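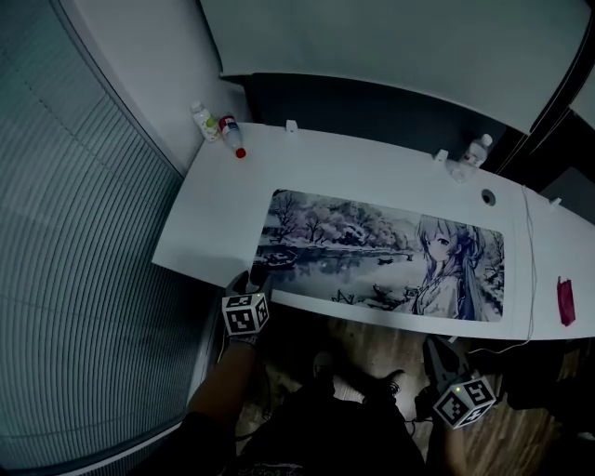

Speaker notes – open day at the Uleo lab, Rircombe
28 September 2019
40 minutes including questions, so keep moving

OPENING

Hi everybody, thanks for coming, grab a chair up front if you can't see the screen. I'm going to tell you about the open day I went to at Uleo earlier in September, and I'm going to try very hard not to turn it into a sales pitch, as I came home pretty excited.

Quick show of hands: who has been inside a robot lab? (Wait. Do actually wait, you rushed it at the last meeting.)

I hadn't either. I was picturing a big clean hall with yellow arms behind a fence. Uleo is upstairs in the old Öztürkmen building, past the tile showroom, and you walk in and it's desks. Office desks, blinds, a plank floor, cables. I went back out to the hallway to check the sign on the door.

WHAT THEY WERE SHOWING

The project is called Hundedine. Say it slowly, I got it wrong twice in front of the people who named it. The idea is that a person does an ordinary job by hand, but holding a pair of grippers, one in each hand, and the motion gets recorded so a robot can learn from it later. So at this stage of the work there's a human being at the desk doing everything.

The grippers have dark jaws at the front and a white cube on top with black square patterns on its sides. Those patterns are markers. A camera can look at one and work out where the gripper is and which way it's tilted, and if you turn your wrist, another side of the cube comes into view. I asked why a cube and not a flat sticker, and the answer was to try reading a sticker from behind. Fair enough!

The desk I spent most of my time at was a long white one with a great big mat on it, an ink-style landscape with a river and boats and an anime girl in a robe. Three plastic bottles stood or leaned at the back. I'd expected some kind of special test table with a grid painted on it, so I asked about the mat too. They want desks that look like desks. If every recording is made on a bare gray table, the robot gets good at bare gray tables.

(If people laugh at the mat, let them. Then move on.)

MY TURN

They let visitors try, and I signed up right away. There was a line, so I watched the others first and got overconfident.

My job was to pick up a bottle and set it down on the mat. One bottle! You squeeze, the jaws close, you lift. What I hadn't thought about is how much my fingertips normally tell me. With the grippers I couldn't feel whether I had a good hold, so I squeezed way too hard, and then on the next try I got shy and it slid right out and rolled. Somebody behind me caught it.

The other thing is elbows. You hold your arms differently when there's a cube sitting up there that you don't want to bang into something, or hide from the camera. By the end my shoulders were up by my ears. The woman running the desk told me to put my arms down, shake them out, and go again as if I was bored. Going slow and bored worked much better.

(Act it out here. Use the water bottle on the lectern. Cap ON this time.)

I did get it done, on my sixth try I think, and I was ridiculously proud.

THE NUMBERS

People asked for these when I told the story at lunch, so:

They had 653 recordings saved for Hundedine when we visited. Of those, 252 were marked good enough to use. I was surprised so many got left out, and I asked whether that was embarrassing to put on a wall chart. They said no, a recording gets dropped if the markers go out of view for too long, or the person stops halfway to scratch their nose, and they'd much prefer to drop it than feed it in.

The longest one that day ran 52 seconds. Sounds like nothing. Try holding your concentration on a bottle cap for 52 seconds with a line of strangers watching you.

(Pause for a drink. Check the clock – if it's past the halfway mark, skip the next part and go to what I didn't like.)

THE BIT WITH THE CABLES

Cables were the main topic of conversation, more than artificial intelligence by a mile. One loops by your hand, one hangs by your side, and if you lean the wrong way you feel a little tug. The regulars have a way of stepping in and sitting down that keeps everything clear, and they do it without looking. I asked if wireless was the plan. The answer was a long breath and then a yes.

WHAT I DIDN'T LIKE

The talk in the back room was too long and the sound was bad. I'd have swapped it for another turn at the desk.

I also wanted to see a robot do the bottle job, start to finish, from what it had learned. They weren't showing that on the day. They were upfront about it when I asked, but the flyer had made me think otherwise, and I wasn't the only visitor who said so. I'd go back for that part.

And parking in Rircombe is a pain. Use the lot behind the library and walk down.

IF THERE'S TIME

Ask the room: what job in your house would you record first? Mine is pairing socks. Write the answers on the board – Uleo said they're happy to get suggestions by email, and I promised I'd send ours over.

Sign-up sheet for a group visit is by the door. Put your phone number on it, please, last time I had a page of first names and no way to reach anyone.

Questions!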